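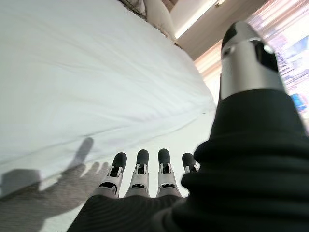
3. Bed Station: Setting Up the Hand and Running the Sheet Task

Print | E-mail

Filed under: Team Handbook > Alo Project > Station Guides

Revised 21 January 2022. Replaces the June handout. Edited by Farzana Mridha and Tharindu Biswas, Ratcombe Robotics Club.

This section covers the sheet-smoothing task for the Alo arm and hand at the bed station. Read Section 2 (Power and Emergency Stop) first. Students who have not been signed off on Section 2 may record data but may not hold the pendant.

The task is one of the household entries for the Flenach Cup. The hand approaches from the near edge of the bed, makes contact with the sheet, and draws a shallow fold out toward the side. Scoring rules are in Appendix B and are not repeated in this section.

3.1 Roles

Each session needs an operator, a spotter and a recorder. The operator holds the pendant. The spotter holds the stop button and does nothing else. The recorder runs the laptop and keeps the log. Roles may be swapped between runs, never during one.

3.2 Fitting the sleeve

1. Put the arm in the PARK pose and switch the drive to HOLD.

2. Slide the black sleeve over the hand with the ribbed end leading. Fold the fingers in by hand as it passes. Do not pull the fabric by the fingertips.

3. Seat the sleeve around the palm and forearm. The fingers and the thumb must stand clear of it. Loose folds along the forearm are acceptable. Folds that ride up over the finger joints are not.

4. Work each finger through its full travel by hand. If fabric enters a joint slot, stop and reseat the sleeve.

5. Check that the wrist camera is not covered. The recorder confirms this on the live view.

NOTE: The sleeve keeps bedding out of the wrist joint. It gives no protection against pinching.

3.3 Fingertips

1. Wipe the black fingertip pads with a dry cloth. Do not use alcohol wipes, which harden the rubber.

2. Look at each pad for tears or lifted edges. Replace a damaged pad from the spares drawer and write the change in the log.

3. Press each pad once with a thumb and check that its trace moves on the laptop. A flat trace usually means a connector has worked loose at the base of the finger. See Section 6 before opening anything.

CAUTION: A torn pad will snag a fitted sheet. Do not continue the session with tape over the tear.

3.4 Positioning the base

1. Roll the base to the marks on the floor beside the bed and lock all the casters.

2. Set the shoulder height with the column crank. The fingertips should come to rest just below the near edge of the mattress when the arm is in the READY pose.

3. Turn the wrist until the fingers point up and the thumb sits apart from them, on the window side.

4. Jog the hand toward the sheet at the slowest setting and back again. The forearm must not rub on the side of the bed at any point.

5. Save the pose as BED_READY. Overwrite the previous file. Old copies with names such as BED_READY_new have caused more than one bad start.

3.5 Light

Daylight through the sheer curtains changes the look of a white sheet more than the ceiling strip does. Keep the curtains in the same position for a whole session. Leave the ceiling strip on.

The hand throws a shadow on the sheet, and the fold detector will sometimes mark the edge of that shadow as a crease. If this happens, shift the READY pose slightly and take a new background capture. Do not lower the detector threshold to get rid of it. A lower threshold gives more false creases.

3.6 First contact

1. The operator calls "ready" and waits for the spotter to repeat it.

2. Load BED_READY and move to it.

3. Set the contact limit to 20 and the press depth to 18. The values are in newtons and millimeters. The pendant does not show units.

4. Set the dwell to 800 milliseconds.

5. Start the approach. The hand should make a shallow dent in the bedding and hold for the dwell time. 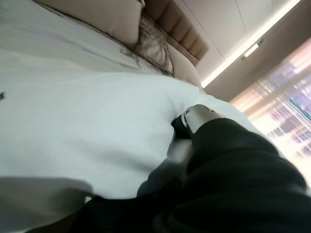 6. Watch the force trace during the dwell. It should rise, level off and stay level. A trace that keeps climbing means the hand is still being driven down. The spotter stops the run.

7. Retract to BED_READY. Do not use PARK from a contact pose. The PARK path swings the forearm low across the bed.

8. Repeat until the trace has the same shape three times in a row, then go on to 3.7.

CAUTION: Keep sleeves, cords and long hair away from the finger joints and the wrist whenever the drive is live. If anything is caught, press stop and free it with the drive in HOLD. Never back the hand out under power.

3.7 Drawing out a fold

1. Choose a fold within reach of BED_READY and mark both ends of it on the laptop view.

2. Select DRAW, then SIDE. The hand touches down at the first mark and moves toward the second.

3. Leave the speed at the default. Faster draws blur the wrist camera view, and blurred runs are rejected by the grader.

4. At the end of the draw the hand lifts by itself. Wait for the tone before calling the next run.

5. The recorder enters the run number, the operator's initials and a plain result: smoothed, moved, no change or stopped. Comments go in the last column.

NOTE: "Moved" means the fold is still present in another place. It is scored as a miss, but log it accurately. The planner is tuned from these entries.

3.8 Closing the session

1. Retract to BED_READY, then go to PARK.

2. Switch off the drive and wait for the status light to go out.

3. Take off the sleeve, turn it inside out and hang it on the hook by the door. It does not go in the wash bag with the sheets.

4. Copy the log and the camera files to the club drive. The key for the Ó Ceallaigh Room goes back to the front office.

Faults that are not covered in this section are listed in Section 6.

Previous: 2. Power and Emergency Stop | Next: 4. Shelf Station

Contact the Ratcombe Robotics Club | © Ratcombe Robotics Club | Back to top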